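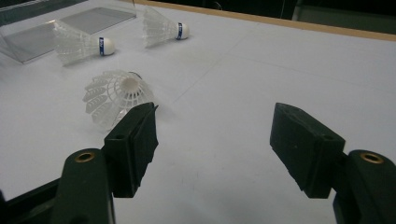 Subject: Re: [skalldale-shuttle] Plastic or feather for the spring sessions?

8 April 2021

Hi everyone,

I've been wanting to answer this one properly, so get comfortable! The earlier message is quoted here so the newer people on the list can follow along:

> Hello all, before I put in the order for the Skalldale sessions
> I'd like to hear what people want to play with. We used feathers
> in December and went through them at an alarming rate. I have
> nothing against plastic but I remember the old ones flying like
> bricks. Has anyone tried something better lately? Also, is
> there any point in sorting the used ones, or should I just toss
> the box in the closet?

Plastic, please! I was a feather snob for years and I've come all the way around. The white ones with the blue band behind the cork have won me over completely. They come off the racket with a lovely crisp sound, they drop nicely at the back of the court, and you can mishit one (I do, constantly) without feeling like you've just thrown money at the wall.

About that blue band, for anyone who hasn't bought plastic before: on a lot of makes the color tells you the speed. Blue is usually medium, green is slow, and red is fast. Medium suits the Skalldale hall for most of the year. When the heating is off and the air is cold, they fall a little short, and I'd love to have a few red ones on hand for those evenings. Check the tube before you buy, though, as not every maker sticks to the same colors.

And yes, yes, yes to sorting! It's my favorite small job of the whole season. I clear off the white table and lay them on their sides, so I can look straight into the skirt and turn each one with a finger. What I look for:

Skirt: hold it up with the opening toward you. It should be round. If it's a bit squashed, stand it in warm (never boiling) water for a minute and ease it back with your fingers.

Ribs: one snapped rib is fine for drills. Two next to each other and it will wobble like crazy.

Cork: press it with your thumb and give it a gentle twist. If it moves against the skirt, it's done.

Anything that passes goes back in a tube, corks all facing the same way and never jammed in tight. The rest go in the practice bucket, where they have a long and happy second life with the beginners at Ardale.

As for the order, Dremia has the plastic ones in tubes, and Samonte will do a mixed carton if we want two speeds. My vote is 60 to start with, mostly medium, and we top up later. The 400 someone floated last month would outlive the net!

I'm glad to bring mine along so people can hit with them before we decide. Just tell me which court you're on.

See you in the hall,
your happy shuttle sorter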